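소식 > 연구실 이야기 > 로봇 작업대

읽는 시간 4분

빨래 개기와 그리퍼 두 벌, 지난 한 철의 기록

안녕하세요, 작업대 소식입니다. 지난 호에 그리퍼를 바꿔 볼 생각이라고 짧게 적었더니 어떻게 되어 가느냐고 물어봐 주신 분들이 계셔서, 이번에는 조금 길게 써 보려고 합니다. (차 한 잔 옆에 두고 읽으셔도 좋겠습니다.)

저희가 비교한 것은 Udard와 Prirton, 이렇게 두 벌입니다. Udard는 4월부터 쓰던 것으로 손가락이 얇은 판처럼 생겼고, Prirton은 손가락 끝이 도톰하고 말랑합니다. 팔과 제어기는 그대로 두고 손가락만 갈아 끼우면서 같은 옷 더미로 200번씩 집기를 시켜 보았습니다. 옷은 다들 집에서 안 입는 것을 들고 와 주셨는데, 니트며 얇은 면이며 섞여 있어서 시험 거리로는 더 바랄 게 없었어요!

먼저 천의 모서리 이야기부터 해야겠습니다. 탁자에 납작하게 펴진 천은 두툼하게 뭉친 옷보다 훨씬 까다롭습니다. 얇은 판 손가락은 천 밑으로 살짝 파고드는 맛이 있어서 모서리만큼은 Udard가 확실히 나았고, Prirton은 위에서 꾹 누르며 모아 쥐어야 하니 천이 자꾸 밀려났습니다. 대신 니트 더미에서는 형편이 뒤바뀌어, Prirton이 한 번에 넉넉히 쥐고 올라오는 모습이 참 든든했습니다.

손목 카메라로 보면 판 손가락 두 개 사이로 분홍 천이 가늘게 비치는데, 저는 이 각도를 무척 좋아합니다. 판 안쪽 가장자리가 허옇게 닳고 보풀처럼 일어난 것도 잘 보이지요. Dymphna Ó Súilleabháin 님은 이 정도면 아직 더 쓸 수 있다고 하시고, 저는 슬슬 새 판을 주문하자는 쪽이라 점심때마다 이야기가 길어집니다.
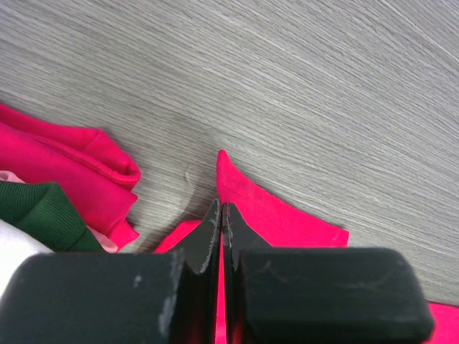 카메라 위치와 제어기

손가락이 화면 아래쪽을 넓게 차지하다 보니, 정작 집어야 할 모서리가 패드 뒤로 숨는 일이 잦았습니다. Niilo Kemppainen 님이 Livuvberg 브래킷으로 카메라를 조금 높여 달아 주신 뒤로는 한결 편해졌고요. 나사 네 개만 풀면 되는 일이었는데 왜 진작 안 했을까 싶습니다. 제어기는 Rissanen을 계속 씁니다. 쥐는 힘을 6단계로 나눠 쓰고 있는데, 얇은 천에는 낮은 단계가, 니트에는 중간 단계가 무난했습니다.

당분간은 Udard를 기본으로 끼워 두고, 니트가 많은 날에만 Prirton으로 바꾸기로 했습니다. 다음 목표는 집기 기록을 1,000번까지 모으는 것입니다. 혹시 안 입는 수건이나 양말이 있으시면 작업대 옆 상자에 넣어 주세요. 색이 진한 것이면 더 반갑습니다. 탁자가 회색이라 흰 양말보다는 진한 색이 화면에서 찾기가 쉽더라고요.

최근 글
손목 카메라 브래킷, 높이별로 달아 보기
Rissanen 제어기 설정 메모
니트는 왜 자꾸 딸려 올라올까
작업대 옷 상자 이용 안내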